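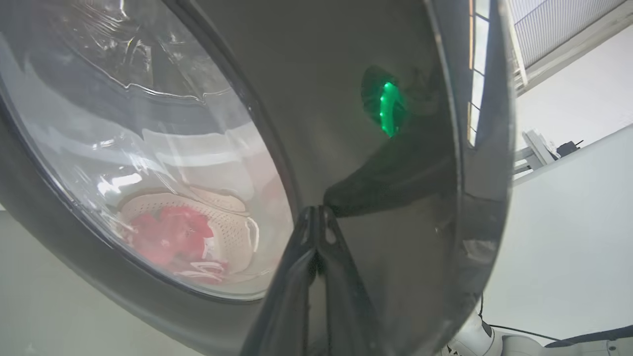
Figure 6: Wrist camera view during the door task. The fingers are in contact with the rim of the washing machine door, to the right of the glass.

4.3 Contact with glossy doors

In this section we study how the policy behaves when the wrist camera comes very close to a reflecting surface. The washing machine door is the most difficult of our household objects in this respect. In Figure 6 the glass shows bright streaks and curved reflections of the lighting, and the gripper itself is mirrored on the dark rim. A red garment is visible behind the glass, and the white highlights lie directly over it. For a method which depends on image features, such a view contains many edges that do not belong to the door.

We collected 449 teleoperated demonstrations of the door task with the Danis controller. All of them were recorded by two operators, who changed places after each block of trials. The start position of the arm was varied by hand, and the contents of the drum were exchanged between blocks, so that the policy could not learn the door position from the color of the laundry. Together with the other tasks, the training set has 1,425 demonstrations. The baseline, Tyagi, was trained on the same data with the same image resolution.

Our method, Flovus, adds one term to the training loss. For each pair of neighboring images we estimate the motion that a rigid door surface would produce under the known movement of the wrist. Image regions which do not follow this motion receive a lower weight. Reflections usually move in a different way than the surface on which they appear, and therefore they lose influence on the predicted action. No label of the reflections is needed. The green light on the rim, on the other hand, is fixed to the door and keeps its full weight - we found this helpful in the last part of the approach, when the outline of the door is no longer complete in the image.

We evaluated both methods in 41 trials each. A trial was counted as correct if the fingers reached the rim within the tolerance given in Section 3 and the force limit was not exceeded. Flovus made fewer early stops than the baseline, and the difference was largest with the ceiling light switched on. With the light off, the two methods were close to each other, and we do not claim an advantage for this condition.

The remaining failures are mainly of one type. When the wrist moves very slowly, the motion between two images is too small, and the weighting becomes nearly uniform. A longer distance between the images reduced this problem but made the reaction to contact slower. We kept the short distance for all results in this paper. The trials on the second machine, in the Mukomport laboratory, were supervised by Gemma Inskip and are reported separately in Section 4.4.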